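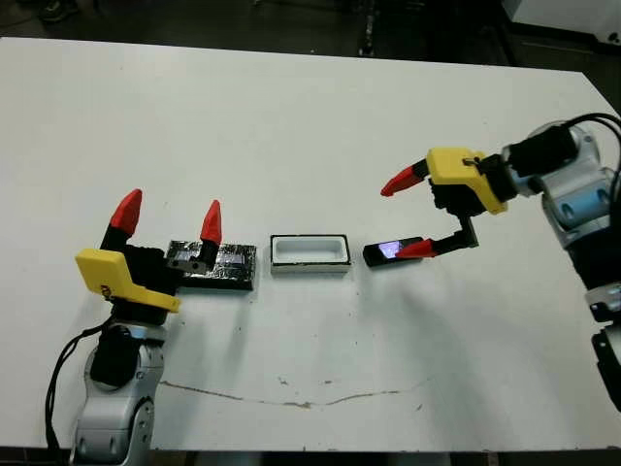 Review: the Valodance two-arm station, after a summer on our packing bench

4 min read

We run a small returns and repack shop. Phones, small electronics, trays, wrapped parts. In June we leased a Valodance station through Brovance, the dealer for our area, and put it on the bench where two people used to sort by hand. I supervise that bench, so this covers day-to-day use. I don't handle the lease.

Setup took most of a week. The arms themselves went in quickly. Teaching positions was slow, and the manual assumes you have done it before. King-fai Lam, who had the bench job for years, ended up doing nearly all of the teaching. He knew how far apart things need to sit for a hand to get between them, and that carried over to the grippers.

The red fingertips are the best part of the kit. They are narrow at the end, so you can leave items fairly close together. The yellow brackets are easy to see from across the room, and people do look for them before leaning over the table.
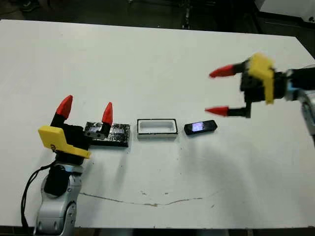 Speed is fine and no better than that. On our best shift it moved 300 items, and a good sorter can beat that before lunch. It holds the same pace at the end of the day, though, and the sore wrists we used to hear about have mostly stopped coming up.

Flat items were my main worry. Anything taped or wrapped in something shiny had given trouble on the Hota unit we tried earlier. With this one we spent 47 minutes adjusting the grip for taped pieces and have left it alone since.

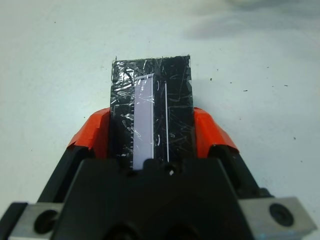 The jobs changed more than I expected. Nobody was let go. King-fai now sets up the work and deals with rejects, and got a raise for it. Yeh, our second sorter, moved to inspection and says she misses having her hands busy. She also stands less. I would ask your people about this before you sign anything, which we did late.

Complaints: the cables loop out beside the arms and need watching when you wipe the table. Spare fingertips cost $49 a set. Phone support is polite but slow to call back.

I'd lease it again for mixed small items. For one product all day, look at something simpler.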